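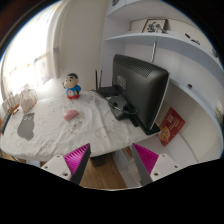
2. Work Observed at the Sorting Tables

Plemex handles returned household goods and small electronics for online sellers. Until last year every item was lifted from a tray, checked and placed in a bin by hand. The company now uses gripping equipment for part of this work, and employees prepare it by working through the task on tables set with ordinary mixed objects. A single table may hold a figurine, a smooth oval object similar in shape to a computer mouse, a flat mat and a tangle of cables behind a monitor. Soft items and wrinkled cloth were named by staff as the hardest conditions.

2.1 Method

Our group (Ieva Lill, Silvan Auer and Anežka Procházka) visited the site in April. We interviewed 30 employees and collected 215 written comments through a form left in the break room. Dagmar Trnka, shift supervisor, reviewed our questions before use.

2.2 Changes in Duties

Employees reported less lifting and more time spent on setup, checking and correction. Several former sorters now hold the title of handling operator. The new title carries a higher hourly rate after a training period of 3 months, but places on the course are limited and evening staff said they had heard of it late.

Opinions on pace were divided. Older employees valued the reduced strain on the shoulders and wrists. Others described the new duties as lonelier, as two people no longer face each other across a table. One operator wrote that she missed "talking while the hands were busy."

2.3 Limits of the Findings

Plemex employs 328 people across two buildings, and we had access to one. Warehouse drivers were not interviewed. Pay records were not made available to us, so statements on wages rest on what employees reported.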